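Fleden open day, quick writeup before I forget it all

Jan 7, 2022
14 comments | 45 shares

Got to the Fimgate works late, parking was a shambles, missed the welcome talk. Grabbed a coffee and tagged onto the second group. Kikuchi benches first, then packing, then the loading dock (freezing). 600 orders out the door on a normal day, 3,000 in the rush before Christmas.

Packing was the bit I came for. Big pale grey tables, scuffed from use, nothing flash. Black racks with metal rods to put things on, tape within reach. I liked that. My own bench at home is a disgrace and I can never find teh tape.
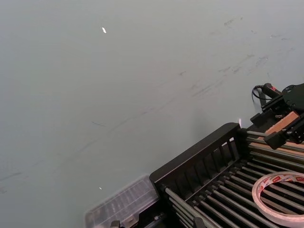 Asked what they'd change and got a long answer about table height. Too low for the tall staff, apparently. New ones on order since September. Then a bin of offcut cardboard we could help ourselves to, so I did, two armfuls. Gift shop was shut. Sausage sizzle was good but they ran out of onions.

Would go agian. Trakaswood site is next, bookings open soon, wear proper shoes.

2,267 views

Comments

Went in the morning, onions were fine then!

Is the dock part ok with a pram?

Want those racks for my shed. Any idea where they get them?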